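Moving Tubes Between a Plastic Rack and a Wire Rack

Tue 29 January
By Nektarios Deligiannis
Print this page | E-mail this page

Transferring capped tubes from one rack to another is a short job, and most mistakes in it are mistakes of order. The procedure below is the one used on the Mastia benches. It applies to any pair of racks with sockets of similar diameter.

Before starting, check the fit. Drop an empty tube into a corner socket of the receiving rack. It should go down under its own weight and lean only slightly. Wire racks are made to looser tolerances than molded ones, and a narrow tube will tilt far enough to touch its neighbor. If it does, use every other socket.

1. Clear the work surface and wipe it down. A white board or tray helps, as drips and label scraps show up against it.

2. Set the source rack near the middle and the receiving rack to the right of it. Left-handed workers should reverse this. Leave a gap of 5 inches so that neither rack gets bumped.

3. Turn both racks so their rows run the same way. Mark the first socket of each with a dot of tape.

4. Check that every cap is seated. Tighten by hand only.
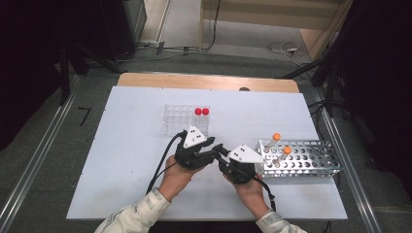
Nektarios Deligiannis

5. Begin with the column closest to the receiving rack. In a clear rack with red-capped tubes standing in the right-hand column, those go first, and nothing has to be lifted over them later.

6. Grip the tube below the cap. Lifting by the cap alone will sooner or later leave the tube behind.

7. Raise the tube straight up until the bottom clears the top tier, then move sideways. Steady the source rack if it is light — an almost empty plastic rack will lift along with a tight tube.

8. Lower the tube through the top tier of the wire rack and let it find the bottom support before releasing it. On racks with an open lower structure, look in from the side to confirm that the tube is standing in its own position.

9. Fill from the marked socket, row by row, and tick each tube off the list as it goes in.

If a tube sticks, turn it a quarter turn while lifting. Do not rock it. Sockets that stick repeatedly usually have adhesive from old labels on the rim; warm water and a soft brush will remove it.

Rinse and air-dry both racks before storage. Stack wire racks on a flat shelf with nothing heavy on top, as a bent tier will not line up again.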